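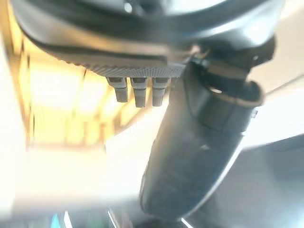
Three gray pegs in a row.

The Jindemcombe Crossing

The Office of Crossings received notice in August that the ferry at Jindemcombe was still running. This was a matter of concern, as the Office had closed it in the spring.

The file was brought up from the basement and found to be in order. It contained the letter of closure, the receipt for the letter of closure, and a drawing of the landing on the near bank. The bridge at Joson had been open for a year by then, and carried the traffic of both towns. The ferry, a flat boat called the Rondus, was licensed for 10 passengers and had seldom carried more than two. The ferryman had been thanked in writing. His pay had stopped on the proper date.

An inspector was sent. Under the rules of the Office an inspector does not announce a visit, and this one arrived at the landing shortly before six in the morning with a briefcase and a folding chair. There was mist on the Yao. The rope that guided the boat across was in place, although the file recorded its removal, and it was moving.

The Rondus came in empty. The ferryman made fast, wiped down the bench, waited the interval required by the posted schedule, and cast off again with no one aboard except the inspector, who had paid the fare of 50 cents and had been given a ticket for it.

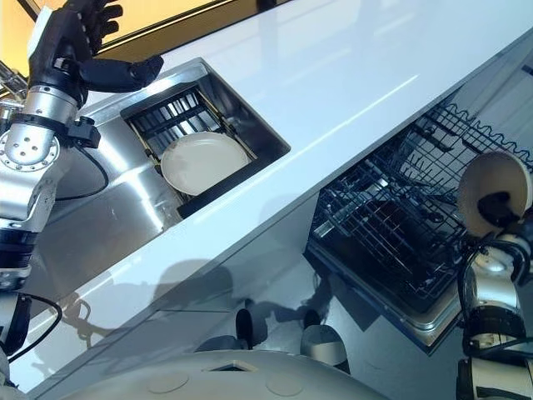 Vol. 10, p. 50

The inspector's questions and the ferryman's replies were taken down during the first crossing. Asked whether he had received the letter of closure, the ferryman said that he had. Asked whether he had understood it, he said that it was a clear letter. Asked why, in that case, the boat was running, he said that the letter had come from the near bank, and that he had heard nothing from the other side.

The inspector noted this answer and asked what he meant by it. The ferryman explained that the crossing had two landings. The far landing had always been kept by an office of its own, which rang a bell when it wished the boat to come. The bell had been rung that morning. It had been rung on every morning since the closure, and he did not see how he could leave it unanswered.

It should be recorded that the Office of Crossings has no office on the far bank. There is a field there, and a row of willows, and a post from which a bell may once have hung. The inspector walked the length of the field and found no building and no sign of one. On returning to the boat the inspector sat for some minutes without writing anything down.

The bell rang on the second crossing, at midstream. The inspector's report gives the time as 6:40 and describes the sound as "ordinary."

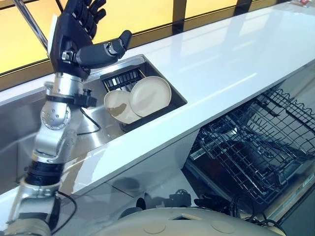
The signals used on the Yao are older than the Office and have never been set down in its manual, so the inspector asked to be shown them. There was a signal for high water, given with both arms, and a signal for a passenger who was ill. There was one for livestock — still correct, the ferryman said, though no cow had crossed in his time. The signal to wait was made with one open hand, the fingers up and slightly curled and the thumb held out to the side, as the black hand holds them beside the sink. It was to be kept up until it was answered from the other bank. The ferryman demonstrated it toward the willows. The inspector, who had been told to form an opinion on every point, wrote that the signal was clear and could be read from a good distance, and then added, on a separate line, that it had been answered.

The report was submitted at the end of the month. It made no recommendation. It enclosed the ticket, together with a claim for 50 cents, and a page from the ferryman's log, which showed 2,000 crossings in good order, each with its time and the state of the river. In the column for passengers he had entered a zero for every trip since the spring, with the exception of three. Beside those he had written "collected from far side," and nothing more.

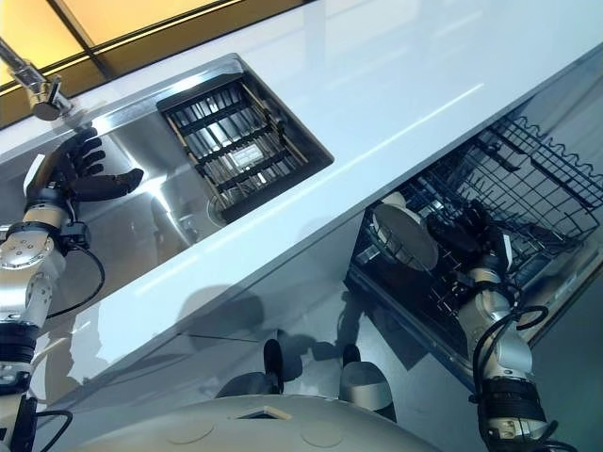
A round white plate, held at the dishwasher.

The Office considered the matter for the whole of the following winter. A second letter of closure was drafted, and it was pointed out that it would need to be sent to both landings in order to have effect. There was no address for the far landing. The clerk in charge of the mail suggested that the letter might go by the ferry.

This was approved. The letter was sealed, stamped, and handed to the ferryman, who signed for it and placed it on the bench. He took it across on the first boat of the day.

A reply was received the same evening. It was written on paper of the correct size, in a plain and courteous hand, and it acknowledged the letter of closure. It stated that the far office had reviewed the position with care and was not at present able to agree. It asked that the schedule be kept as posted, and it requested a new rope.

The rope was sent in the spring.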